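How to descale a kitchen tap and clear a slow spout

Hard water leaves a chalky crust on taps, and in time it narrows the flow. You can remove most of it in an evening with white vinegar and an old toothbrush. The same method works on bathroom taps.

What you need

White vinegar or citric acid
A small freezer bag and two rubber bands
An old toothbrush
A soft cloth
An adjustable spanner

Before you start, check the finish. Vinegar is fine on sound chrome for short periods, but it can mark brass, nickel and gold-coloured plating. If you have one of those, use warm soapy water and be patient. Never mix vinegar with bleach.

Step 1. Take off the aerator

The aerator is the small ring at the end of the spout. Put the plug in first so nothing goes down the drain. Most unscrew by hand. If yours is stuck, wrap it in the cloth and use the spanner gently. Lay the parts out in the order they come off – the mesh and the washer are easy to put back the wrong way round. 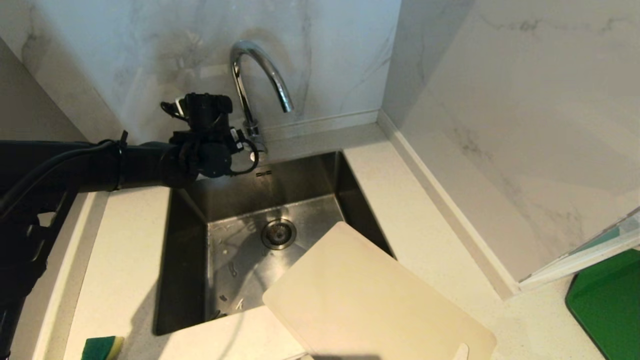 Step 2. Soak the parts

Put the aerator in a cup of vinegar and leave it for an hour. If you prefer citric acid, stir 10 grams into a mug of warm water. Brush the mesh afterwards and hold it up to the light. Any holes still blocked can be cleared with a pin.

Step 3. Treat the spout

Half fill the bag with vinegar, slip it over the end of the spout and fix it with the rubber bands. Thirty minutes is enough for chrome. For the base, lay a vinegar-soaked strip of kitchen paper along the join and take it off after ten minutes.

Step 4. Rinse and refit

Rinse everything well, then run the cold tap for a minute with the aerator off to flush out loose scale. Screw the aerator back finger tight. Dry the tap with the cloth, or you will have fresh spots by morning.

If the flow is still weak, look at the isolation valve under the sink. It may not be fully open.

Kipchumba Mbwambo
Updated Jun 4, 2021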